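Flimell: studio contestants and audience members wanted

Flimell is a daytime television quiz and chat programme made by Kauppinen, an independent production company based in Grerkness. We are looking for contestants and studio audience members for the second series, which will be recorded at our Grerkness studio in June.

The programme is presented by Marjatta Hakala. Each episode has two parts. In the first, Marjatta talks to a guest from television, music or sport. In the second, two pairs of contestants answer questions about the interview they have just watched, followed by a general knowledge round.

Contestants

We need pairs who know each other well. You might be friends, workmates, neighbours, sisters, a parent and grown-up child, or a couple. You do not need to have been on television before, and you do not need to have seen the first series.

To apply as a contestant you must:
be aged 18 or over on the day of recording
live in the UK and have the right to take part in a paid broadcast competition
be able to spend one full day at the studio
not work for Kauppinen, or be closely related to anyone who does
not have appeared on another quiz programme in the past 6 months

Pairs who are shortlisted will be asked to a video call with our casting team. The call lasts 30 minutes. You will be asked some practice questions and we will talk to you about your work, your interests and how you know each other. Please find a quiet place to take the call, and sit together if you can. 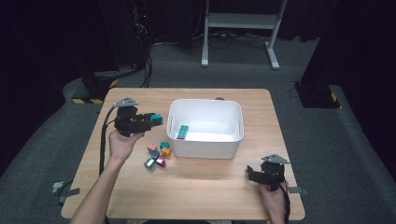
Photo: Kauppinen

We will tell you by email whether you have been chosen. Some pairs will be asked to act as standby contestants. Standby pairs come to the studio, go through make-up and rehearsal, and receive the same daily payment as everyone else, whether or not they appear.

Payment and expenses

Each contestant is paid £80 for the recording day. Standard class rail fares or mileage will be refunded on production of receipts. If you live too far away to travel on the day, we will book a hotel for the night before. Lunch and an evening meal are provided. Prizes are separate from the daily payment and are set out in the contestant agreement, which you will be sent before you come.

Studio audience

Audience tickets are free and must be booked in advance. Doors open an hour before recording and you should expect to be seated for 2 episodes, with a break between them. The minimum age is 16, and anyone under 18 must come with an adult. The studio has step-free access and a hearing loop. Tell us when you book if you need a wheelchair space or a seat near the exit. Phones must be switched off during recording.

How to apply

Application forms for contestants and booking forms for the audience are on the Ilora ticketing site, under Flimell. Contestants should fill in one form per pair and add a recent photograph of both people. Forms close at the end of May 2022.

If you cannot use the online form, write to Vesna Papadopoulos, Casting Producer, Kauppinen, Grerkness, and a paper copy will be posted to you. Please mark the envelope "Flimell contestants" or "Flimell audience".

Details you send us will be used for casting and ticketing only and will be deleted once the series has been broadcast.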